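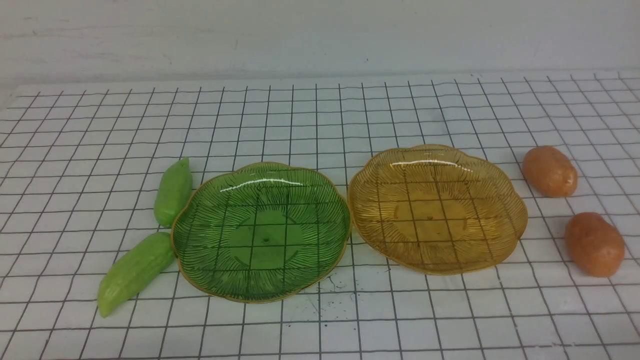

Is the Vuvusum apartment search app good enough to find a rental without an agent?
For a one-bedroom in a mid-size city, it was good enough for me. I signed a lease through it and never called an agent.

Posted February 26, 2018 by Suha Sfeir

My lease at the old place was running out in March and I needed something closer to work. I used Vuvusum for most of the search and a regular listing site for the rest. I paid for the app myself.

Setup
You enter a rent range, a move-in date and up to three neighborhoods. I put in Cusmont and the blocks near Rantala Park. The first search brought up 11 units. Four of those were in the same building, which the app lists separately instead of grouping them. That gets old fast.

Listings
Each listing shows the rent, square footage, deposit, pet policy and what utilities are included. The square footage was right for the place I rented (726 sq ft, and the lease says the same). Parking is where it falls short. Two listings said "parking available" and in both cases it meant a paid lot down the street. Ask before you drive over.

Photos are up to the landlord. Some units had a full set with a floor plan and some had one shot of the lobby.

Booking a tour
This is the best part of the app. You pick a time, the manager confirms, and the address goes to your calendar. I booked 7 tours and had one cancellation, with a day's notice. My coworker Leena Kemppainen used it last year in the Skonis area and had more trouble – two managers never answered her at all. So it depends on who runs the building.

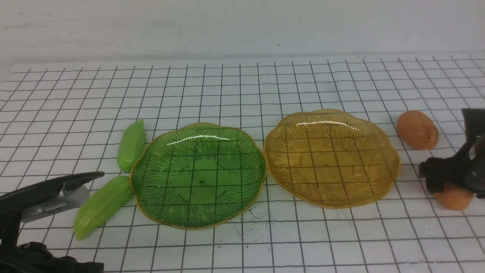

Applications and fees
You fill out one application and send it to as many buildings as you want. Pay stubs and ID upload from your phone. The screening fee is charged once and the report is good for 30 days, but only buildings that accept the app's report will honor it. Mine did. The bigger complexes want you to use their own form and pay again.

My deposit was $800 and I paid it straight to the management company. The app can take deposits too, for an extra charge. I skipped that.

What I would change
Group units by building. Put parking cost in its own field. Let me hide a listing for good – I kept seeing a basement unit I had already turned down.

Would I use it again
Yes, for a rental. It has a "homes for sale" tab now, but there was very little in it when I looked.

Rating: 4 out of 5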